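Pre-session safety checklist with comments – teaching by hand and by remote control
Kahraman workshop, teaching cell 2
Revision of 4 Feb 2021

This list is for everybody who teaches a task to the arm in cell 2, by pushing it with the hand (lead-through) or by the remote handles. Fill it before the first demonstration of the shift, and again after a tool change. Mark each point OK, NOT OK or N/A. A point marked NOT OK stops the session until it is repaired or the shift lead signs it.

The comments under the points come from the inspection of the cell and from operators who wrote to us. Some of them are long. Please read them at least one time, later you can go only by the points.

1. Area and people

1.1 Floor inside the yellow line is dry and free from cables. OK
Comment: The cable of the left pedal was again across the walking path. It is now in the floor channel. Please don't take it out for "only one quick test".

1.2 Only one person inside the line during lead-through. OK
Comment: The second person stays at the desk with the stop button in reach. If you must change places, first stop the arm, then walk.

1.3 Long hair tied, no scarf, no loose gloves, badge cord removed. OK

1.4 Light over the table is switched on and does not blink. NOT OK, accepted by shift lead
Comment: The lamp on the right side is weak. Objects get a bright side and a dark side, and in the wrist view it is difficult to judge distance on the dark side. Teaching is permitted with reduced speed until the lamp is replaced. We asked for a new one, delivery is promised for May.

2. Stops and enabling devices

2.1 Emergency stop at the desk tested with the arm moving slowly. OK

2.2 Emergency stop on the table edge tested. OK
Comment: The button turns a little in its hole when you release it. The function is good, but the nut must be tightened at next service.

2.3 Three-position enabling switch tested in all 3 positions. OK
Comment: Many people test only the middle position and the released one. Press it fully also. The arm must stop at full press, exactly like at release.

2.4 After a stop the arm does not restart alone. It needs reset and then a new start. OK

2.5 Brakes hold the arm when the power is removed. OK
Comment: Small drop at the elbow, inside the limit written in the service book. If you see that the drop becomes bigger from one week to the next, write it here, also when it is still inside the limit.

3. Hand teaching (lead-through)

3.1 Payload and tool weight in the controller agree with the mounted gripper. OK
Comment: With a wrong weight the arm will float up or sink when you enable free-drive. Keep one hand under the forearm at the first enabling, always.

3.2 Speed limit for hand teaching is 245 mm per second. OK
Comment: The value was checked in the safety configuration, not only on the screen of the pendant.

3.3 Operator holds the arm at the handle and not at the fingers of the gripper. OK
Comment: I saw two operators guiding at the fingers because it "feels more exact". It is not permitted. The fingers can close, and also the finger joints are not made for this side load.

3.4 Elbow and knees of the operator are not between arm and table. OK

4. Remote teaching

4.1 Handles are in home position before connecting. OK
Comment: If the handles are far from the pose of the arm, the Jatulia software asks for alignment. Do not skip this window. Wait until both bars are green.

4.2 Connection delay is shown and stays low for the full warm-up. OK
Comment: When the picture freezes, release the pedal first and look for the reason after. Several operators do it in the other order – they look at the screen and keep the foot down.

4.3 Force limit of the gripper is set for the object of the day. OK
Comment: The task was the approach and grasp of round containers. The Clolon profile for thin walls was loaded. The normal profile is too strong for this and must not be used, also not for rehearsal.

4.4 Wrist view shows the finger and the object together before contact. OK
Comment: During the check the operator held the arm before the grasp and I looked at the wrist view. The black finger comes from the lower left, and its rounded tip is just short of the grey wall, close over the white rim at the base. The gap can be seen because the lit beige surface is behind it. With a dark surface behind I would not trust this judgment, and then the operator should take the outside camera also.

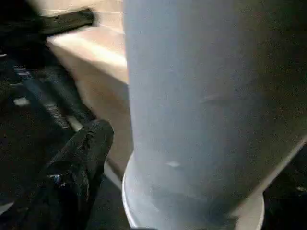
4.5 Finger covering is complete and has no loose part. OK with remark
Comment: The black surface of the finger is rough and has folds and creases along its length. Folds are accepted. An open cut, or a piece that moves when you pull it softly, is not accepted. Do this pull test with the power off.

4.6 Approach does not touch the base of the container. OK
Comment: A finger that goes down too low can push against the rim and tip the container. Teach the approach a little higher and move down in a second step. It makes the demonstration longer, but the robot learns also what you do badly, so please take this time.

4.7 Container is fit for use. OK with remark
Comment: The grey wall has a small pale scuff low down and a faint mark like a crease higher up. For the grasp I accept both. Change the container if the wall becomes soft, or has a sharp edge.

5. Recording

5.1 Free space on the recorder is enough for the shift. OK

5.2 Counter noted before start. OK
Comment: Counter stood at 3,146 demonstrations. Write the number also at the end, by hand, on the Kuleo sheet.

5.3 Failed demonstrations are marked as failed and not deleted. OK
Comment: There was a discussion about this. A demonstration with a stop or a collision must stay in the record with its mark. For training it can be filtered out later, but for safety we need to find it.

5.4 Every hard contact is written in the log with pose and force value. NOT OK, corrected
Comment: On the last sheet the force values were missing. The operator wrote only "small hit". A small hit has a number too – please take it from the Jatulia plot before closing the session.

6. End of session

6.1 Gripper empty, arm in parking pose, pedal hung on the hook.
6.2 Handles switched off before the arm, not after.
6.3 Enabling switch put back in its holder.
6.4 Session key returned to the desk drawer.
Comment for 6.4: The key was over two hours in the cell after the last session ended. With the key inside, any person can start the remote mode.

Open items from this inspection

– Lamp on right side, see 1.4
– Nut of the table stop button, see 2.2
– Reminder to operators for guiding at the handle, see 3.3
– Force values in the log, see 5.4

The cell is released for teaching with reduced speed. Full speed after the lamp is changed and point 1.4 is checked again.

Shares: 3 | Comments: 2
© 2021 Kahraman workshop | Contact | Back to top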